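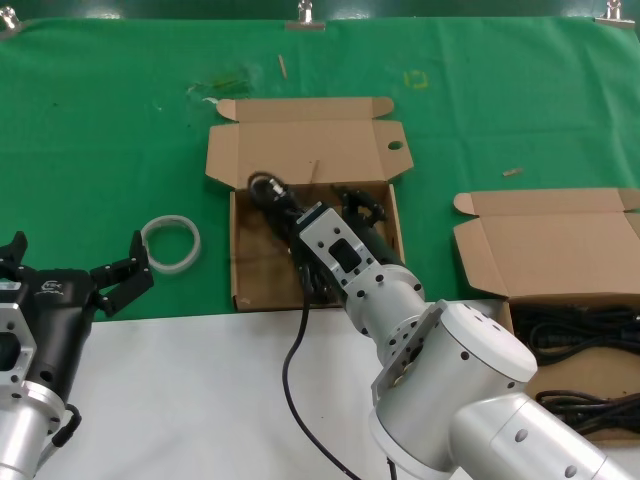
Home | Projects | Gallery | Parts list | Contact

Gripper fault on the Podum cell, bench notes

The Podum cell at Sowa is a two-arm bench used for packing trials with small cardboard boxes. In October the right arm began to stop inside the box with a position error on the gripper. The left arm ran the same software and logged nothing. This page records the fault and what was changed.

Work at hand: the right gripper is down inside the centre box and the left is held open beside the tape roll. The second box holds black cables. Note the black cable hanging from the right gripper and running down across the white table top.

The fault. The controller reported a finger position that did not match the command, then cut power to both arms. The log for one trial of 2,000 cycles shows 91 stops, all on the right arm and nearly all with the wrist turned inwards. With the wrist straight the error could not be produced at all.

The cause. One conductor in the gripper cable had broken inside its sleeve, close to the connector. It made contact when the cable was straight and lost it under a bend. A meter check on the bench found nothing until the cable was flexed by hand - worth remembering before replacing a gripper, as we did first.

The safety matter. After a stop, the old settings let the arm resume as soon as the signal came back. With a loose conductor that could happen at any moment, including while someone was reaching in to clear a box. Restart now needs a button press outside the reach of both arms.

Changes made. New cable from Cerell, a slack limit in the wrist routine, and a flex test every 3 weeks. The Dastska logger now keeps the gripper signal at full rate.

Last edited 1 May 2024

Comments (3)

mill_end: Same error code on ours. It was the connector and the cable was fine. Reseat it before you order anything.

pkt: Is the slack limit set per joint or for the whole wrist?

Bench author: Per joint, on the last 2 only. The others don't move the cable enough to matter.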